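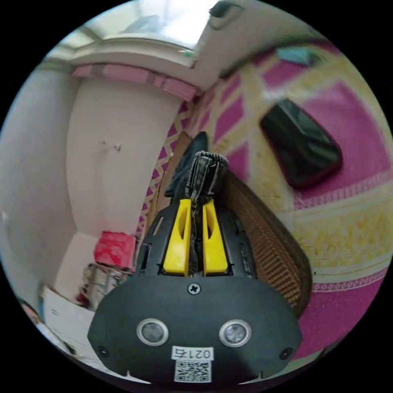 Figure 3. Dark gray cloth bunched up, with a patterned mat behind.

4.2 Where folding gets done

We were delighted by how much folding takes place on woven surfaces! Of the 106 homes in the Wekdale survey, 36 had no table kept for laundry, and clothes were sorted on mats or on the bed.
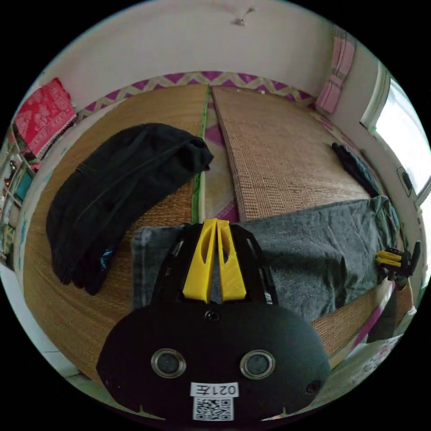
Straw mats laid over a bed make a fine work surface, firm enough to smooth a wrinkled cloth by hand. Dark garments were often folded first and left to one side, while large cloths were spread out flat (a lovely habit, and one we saw again in the May visits to Komley). Small items came last in 17 homes.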